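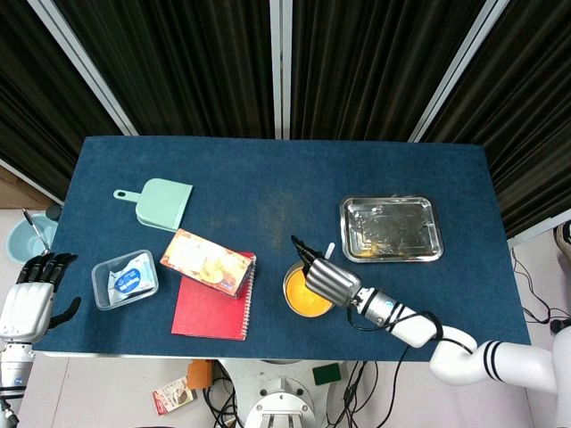

## Pivine Unit 2: workroom fire and electrical check

Date of check: 19 August 2025
Landlord: Prirent
Extinguisher contractor: Lirkus

### Exits and routes

- [x] Final exit door opens fully without a key. Closer slow on last part of travel.
- [x] Route to door clear of stock.
- [ ] Exit sign lit. Left tube flickers. Report to Prirent.
- [x] Floor sound, no lifting edges. Small chip by the store cupboard, not a trip hazard.

### Fabrics and coverings

- [x] Curtains clear of heaters and sockets.
- [ ] Flame-retardant certificates held. Certificate for the curtains filed. None found for the blue table covering. Ambaye to supply a copy or the cloth is to be replaced.
- [x] Coverings flat, no loose threads near plugs.

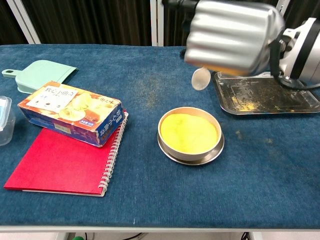
*Table covering, certificate outstanding.*

### Electrical

- [x] Fixed wiring report in date. Next due January.
- [x] Extension leads fully unwound in use. One 2,000 W heater in the store, plugged straight into the wall.
- [ ] Portable appliance labels legible. Kettle label worn, retest and relabel.
- [x] Distribution board accessible. Clearance in front around 100 cm.

### Extinguishers and alarm

- [x] Water and CO2 units on brackets, pins and seals intact.
- [ ] Lirkus service tags signed. CO2 tag has a date but no signature.
- [x] Call point tested, sounder heard in store and toilet.
- [x] Detector heads free of dust and paint.

### Storage

- [x] Nothing stacked within 200 mm of the ceiling lights.
- [ ] Cleaning fluids in closed metal cupboard. Cupboard latch loose, door swings open. Refit latch.
- [x] Waste card removed from rear lobby.

Open items carried to next check: exit sign, covering certificate, kettle label, CO2 tag, cupboard latch.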